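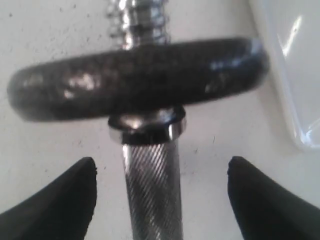
Project report, software part. Dexter Esposito. Covers perception, planning and the tooling. Mechanical stuff is in the other report, don't look for it in this one.

## 1. What we were supposed to do

Get a gripper to line up on a dumbbell bar by itself, using the wrist camera only for the last stretch. Knurled handle first, threaded end second. No markers on the bar, no painting it, no tape. The bar can stand or lean and the software has to work out which part it is looking at before it closes on anything.

Short version of what we ended up with:

- **Sirkeck** - perception node. Takes wrist frames, gives back an axis, a part label and a confidence
- **Cultetti** - planner and state machine. Takes whatever Sirkeck says and decides whether to believe it
- a replay tool that never got a proper name (folder is called `replay2`, there is no replay1)

Inherited the arm driver from last year's group. Did not touch it except for the timeout, see section 5.

## 2. Perception (Sirkeck)

Chrome is horrible. First version was plain edge detection plus a Hough transform, find two long parallel lines, call that the bar. Works great on a broom handle. On chrome the strongest edge is very often a reflection and it's parallel to the real edge, so the detector was happy and wrong by half a bar width. High confidence too. That is the worst kind of wrong for the planner.

Second version goes by texture. The handle has fine diagonal grooves, the collar is mirror smooth, the thread has ridges that go almost straight across. Three textures, three labels. We run a small bank of oriented filters over the crop and look at which direction wins:

| Part | Dominant filter response | Notes |
|---|---|---|
| handle | diagonal | weak when close to the lens, grooves blur out |
| collar | none, one bright band | used as a landmark, never a grasp target |
| plate | none, blotchy | masked out |
| thread | near horizontal | ghost response beside it when out of focus |

The ghost response took a long time to understand. When the thread is out of focus the ridges smear and you get a second faint set of them off to the side. Filter bank likes those almost as much as the real ones. Fix was dumb: measure sharpness per column and throw away anything under a threshold. Threshold was picked by hand, should be learned or at least scaled with exposure. Not done.

The plate is dark and the collar is right under it, so the plate/collar boundary is the one really dependable thing in the picture at close range. Everything is measured from there. If Sirkeck can't find that boundary it returns `UNKNOWN` and Cultetti backs off. Learned to love `UNKNOWN`. In the early version it always returned a guess.

Fingers. Both fingertips are in view all the time at close range, black, coming in from the bottom corners. Good: they give you the center line between the jaws for free and you don't need a perfect hand-eye calibration. Bad: black finger and dark plate merge in a threshold mask if they get near each other. We mask the fingers with a fixed polygon now that depends on gripper opening. The polygons were drawn by hand for a few openings and interpolated between. Works, ugly.

White stuff on white. Table is white, tray is white and glossy, and the tray rim shows up as a long clean bright line. Guess what the Hough version locked onto. The texture version mostly ignores it as it has no texture at all. Mostly. A streak of light on the plastic can still pull the axis a few degrees, so there is a saturation check before the line fit.

### Labels

3000 frames labeled by hand. Two classes of label, part and axis. Axis labels are fine. Part labels are inconsistent wherever the collar meets the handle, I put the border in one place and my partner put it in another and we didn't notice until the confusion matrix looked weird. Relabeled what we could. If someone takes this over, write down a labeling rule BEFORE labeling. One page is enough.

Camera runs at 30 fps, Sirkeck keeps up with that on the lab PC. On the laptop it doesn't, it drops frames, and the old queue made it process stale ones. Queue length is one now. Always newest frame.

## 3. Planning (Cultetti)

State machine, small on purpose:

```
IDLE -> COARSE -> LOOK -> ALIGN -> APPROACH -> CLOSE -> HOLD
 ^ | |
 +--------+---------+ (UNKNOWN or axis jump)
```

COARSE uses a taught pose. Not pretty but it was out of scope to find the bar from across the table. LOOK waits for a stable axis over several frames. ALIGN rotates the wrist so the finger center line matches the bar axis, then shifts sideways. APPROACH moves forward in small steps and re-checks after every one.

Things that mattered:

- **Rotate first, shift second.** Doing both together made the axis estimate swing around and the controller chased it.
- **Axis jump check.** If the axis moves more between two frames than the arm could have moved it, it's a bad detection. Go back to LOOK. Don't average it in. We averaged it in for weeks.
- **Limits on backing off.** Without a retry limit it sat there going LOOK, ALIGN, LOOK, ALIGN like it was thinking about something. Now it gives up and says so in the log.
- Cylinder symmetry. The bar is round so roll about its own axis is free. Planner didn't know that at first and refused perfectly good wrist angles becuase they didn't match the taught one. Telling the IK that one angle is free was maybe the best hour spent in the whole project.

Collision model is boxes and capsules. Tray is a flat box, cables are not modeled at all. Cables should be modeled or at least there should be a keep-out zone under the wrist. On the to-do list.
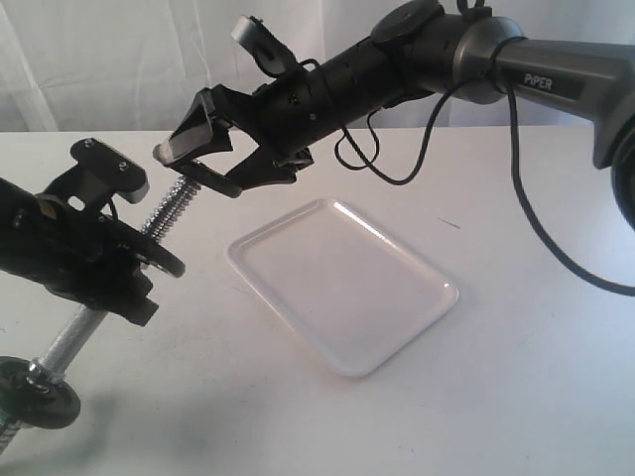 *Toft, February 2020*

Threaded end work starts from this part of the log, kept in with the report as there was no time to write it up twice.

The jaws on the PiPER are open and sitting just up and to the right of the top of the threaded rod, which is the pose Cultetti calls `PRE_THREAD`. Rod leans up to the right, so the taught vertical approach is no use and the approach direction has to come from the axis estimate. That was the reason for starting with the leaning case, it forces the issue.

Problems in the order we hit them:

**a) The end of the rod.** For the handle you only need an axis, where you are along it hardly matters. For the thread you need the tip. Sirkeck had no concept of a tip. Added one: walk along the axis, find where the ridge response drops to nothing, call that the end. Against the white table the drop is sharp. Against the curtain it's worse, the folds give a soft vertical pattern and the walk sometimes runs on past the end. Workaround is a cap on the length relative to the rod diameter.

**b) Shadows.** Table picks up soft shadows from the other mechanism. Soft, so no hard edges, but the exposure control reacts to them and the saturation check in section 2 was tuned with one exposure. Locked the exposure. Should have been locked from day one.

**c) Which thread.** There is more than one threaded bit in the workspace, one at the upper end and another short one down past the disc. Same filter response obviously. Cultetti now passes a rough region to Sirkeck ("look up here") and anything outside it is dropped. Before that it was first come first served, and the winner changed from frame to frame.

**d) Jaw shape.** The two fingers aren't mirror images from the side, one is more of a wedge with a pad and the other hooks under. Center line from the wrist view is still fine. Center in the other direction isn't, needed a constant offset. It's in `config/thread.yaml` under `jaw_bias`, don't delete it thinking it's leftover junk. I did. Cost an afternoon.

## 4. Results

154 runs in total over handle and thread, all with the same version of both nodes (tagged `report`). 14 ended in a give-up from the retry limit. The rest got to CLOSE. Getting to CLOSE means the software decided it was lined up, it doesn't mean the grip was any good, we have no force measurement so please don't quote it as grasp success.

The give-ups, going through the logs:

- most are sharpness rejecting every column, so `UNKNOWN` until retries run out. Camera too near the bar when LOOK started, the taught pose was off
- a couple are the tip walk running onto the curtain
- one is just the network cable

No good comparison with the Hough version. Its logs from before the queue fix are not comparable and we overwrote part of them. Annoying, my fault.

## 5. Tooling

Replay tool: reads recorded frames plus joint states, feeds Sirkeck, draws axis and labels, lets you step Cultetti one state at a time. Made after we had spent far too long debugging on the live arm. Everything in section 3 about axis jumps was found in replay and not on hardware. Build this first next time.

Log format is one line per state change, JSON. Frames are saved separately with the timestamp as the name. Clock on the lab PC and clock on the camera were not in sync for the first batch, so those recordings are in `old/` and should stay there.

Driver timeout: was infinite, is now finite. If the driver doesn't answer Cultetti goes to IDLE and holds position. Doesn't retry by itself, needs a person to press go.

Unit tests exist for the axis math and for the state transitions. None for the filter bank, only the replay comparisions.

## 6. Not done / for whoever is next

- sharpness threshold, make it depend on exposure
- finger mask from the model and not hand drawn polygons
- cables in the collision model
- labeling rule for collar/handle, then relabel properly
- second view. Wrist only is OK for the last stretch, but a fixed camera would replace the taught COARSE pose
- actual turning on the thread. We line up, we don't turn. Wrist runs into its joint limit so it needs regrasping, and the state machine has no state for that

Code is on the Mollel drive under `cultetti/`, Sirkeck is a submodule so clone recursively. Install notes are in the readme. Mollel gets cleared out in May, so copy anything you want to keep before then, the recordings especially, they are not backed up anywhere else.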